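# Quiénes somos

En Clustside arreglamos ordenadores de sobremesa y damos clase a quien quiera aprender a arreglarlos. Empezamos en un bajo de 39 metros cuadrados, con dos mesas prestadas y una estantería llena de torres que la gente iba a tirar, y de aquella estantería salió casi todo lo que vino después: el taller, los cursos y el almacén de piezas, que es nuestro orgullo y también nuestro mayor desorden.

Nos gusta trabajar despacio y con la caja abierta. En el curso de iniciación, que llamamos Quinlan, los grupos son de 20 personas como mucho, y la primera tarde se dedica entera a mirar una placa base: dónde va el procesador, dónde la memoria, por dónde entra la corriente. Hay quien llega con miedo a tocar nada, y lo entendemos muy bien (a más de uno de nosotros le temblaba el pulso la primera vez que levantó la palanca de un zócalo).

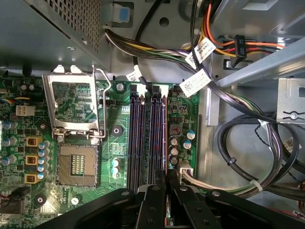 *Placa base con el zócalo del procesador abierto y las cuatro ranuras de memoria libres.*

El taller va por su lado, aunque comparte pasillo y cafetera. El año pasado pasaron por él 1.006 equipos, la mayoría de vecinos del barrio y de pequeños comercios, y en el almacén tenemos ya casi 2.984 piezas etiquetadas: fuentes de alimentación, módulos de memoria, tornillería, cables de todas las longitudes imaginables. Si le falta un tornillo a su torre, pase y pregunte, que seguramente lo encontraremos, aunque tardemos un rato y le contemos la vida mientras tanto.

Los equipos que recuperamos salen con el nombre de Warnero y llevan una hoja escrita a mano con lo que se ha cambiado y lo que conviene vigilar. En agosto cerramos los cursos, pero el taller sigue abierto por las mañanas, desde las nueve y media. ¡Venga a vernos cuando quiera, con ordenador o sin él!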